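Why do some people get asthma?

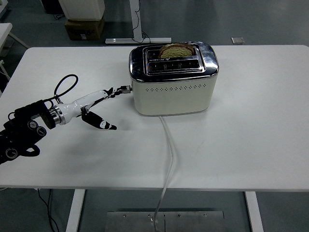
Asthma is an illness of the airways. The airways are the tubes that carry air from your nose and mouth down into your lungs. Lots of children have it, and lots of grown-ups too. You can't catch it from somebody else.

What happens in an asthma attack?

The walls of the airways have muscle wrapped round them. In a person with asthma, these walls are often a bit swollen and sore, even on days when the person feels fine. When something bothers them, the muscle squeezes tight and the walls swell up more. Sticky mucus fills part of the space that is left. It is hard to get air out, and the breath may make a whistling sound called a wheeze.

Things that set off asthma are called triggers. Pollen, dust, pet fur, cold air, smoke and colds are common ones. Different people have different triggers, and some people have several.

What do inhalers do?

An inhaler sends medicine straight into the lungs. Many children with asthma have two. The preventer is used every day to keep the swelling down - it works slowly, so it has to be taken even when you feel well. The reliever, which is often blue, loosens the tight muscle within a few minutes. Some newer inhalers do both jobs, so always follow your own plan from the doctor or nurse.

How do doctors check?

You may be asked to blow hard into a tube called a peak flow meter. It shows how fast you can push air out. Last August, 29 children at Rutherford School in Diterby tried one in their science club. Their highest score was 224. Taller children usually score more, so your number is only compared with what is normal for someone your height, and with your own best.

What if a friend has an attack?

Tell an adult straight away. Help your friend sit up and stay calm, and fetch their reliever. If it doesn't help, or they can't speak properly, the adult should ring 999.

Words to know

Airway: a tube that air travels through.
Mucus: slippery stuff made inside the nose and airways.
Trigger: something that starts asthma off.

Page last checked 5 Sep 2020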